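Last touched 2 Feb 2020. Covers the hand-held gripper pair at Sternley — set-up, looking after, small repairs. Bigger stuff goes to Watkins, see bottom. Add your own answers if you get a good one.

# Hand gripper pair — FAQ

**Which pair is this for?**

The Zason pair on the Prulludau job. Kit no. 306 on the case lid. The older pair has different fingers and a different charger, dont mix them.

**What order do I start things in?**

Recorder first, then left gripper, then right. Wait for the steady light on each. If you do the right one first the software swaps the hands over and you find out at the end of the day. Fix for that is below.

**It swapped the hands. Do I have to redo everything?**

No. Open the session, tick "exchange L/R", save as a new copy. Keep the old copy till somebody has checked the new one.

**Trigger feels gritty?**

Dust in the slide, nine times out of ten. Power off, trigger fully open, soft brush. Then a dry cloth. No oil — it creeps into the jaw and then the fingers slip. If it's still gritty after that, take the side plate off (2 screws, short ones at the front) and look for a bit of snapped cable tie. We've had that twice.

**How often do fingers get changed?**

Every 900 closes or when the tip looks chewed, whichever comes first. The counter is on the status page. Reset it after, people forget. Always change both fingers on a gripper, one new and one old won't meet square.

**How do I fit a new finger?**

- jaw open, power off
- undo the clamp screw, don't take it right out
- old finger out straight, no twisting
- new one in till it stops
- nip the clamp up, close the jaw by hand, check the tips meet
- tighten, check again

**Do I need to recalibrate after a finger change?**

Yes. Short one is fine, about the length of a cup of tea. The long one is only for when a camera has been moved or the thing has been dropped.

**Marker cube — what can go wrong with it?**

Mostly greasy thumbprints. Wipe it with a dry cloth, nothing wet, the print lifts. Don't carry the gripper by the cube. If it wobbles at all, stop and tighten the foot, then do the long calibration. A cube that has shifted gives you a fault that looks like software and isnt.

**Where should I stand for the check?**

At the far end of the bench, with the second gripper held over it and the cube turned to face the first one. Bench clear. Move slowly, hold still at each beep. There are 7 beeps.
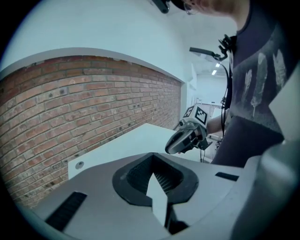 *Position for the cube check: second gripper over the far end of the bench, tags facing the first.*

**It beeps but the check fails.**

Usual causes — sleeve over the cube, glare off a light, or you moved before the beep finished. Try again from the start, you can't pick it up half way. Failed three times, do the long calibration.

**Cable keeps snagging?**

Run it down your front and clip it before you pick anything up. Leave enough slack to reach both ends of the bench. Check the plug end for kinks when you put the kit away. Spares are in the lid pocket, we were down to the last one in October so please write it on the sheet if you take one.

**Can I open the handle?**

No. Goes back to Watkins, with the fault written on the tag and the fingers taken off first.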